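1/ Our county wants to put knife arches at the doors of all 13 secondary schools. I went to the meeting in Fatbridge in June and I am still thinking about it.

2/ The cost was given as almost 90 thousand per school. For this money we could keep the youth worker, and she knows the children by name. 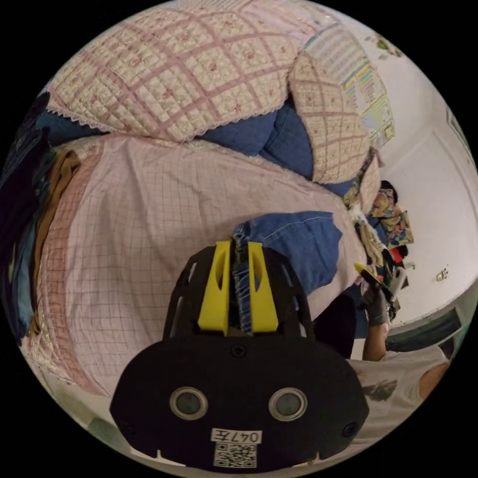

3/ Niamh Sheehan asked who will stand at the arch at 8 in the morning. The answer was "existing staff" – so, the teachers.

4/ 1184 parents signed for the arches. I understand their fear, I have it also. But I did not sign.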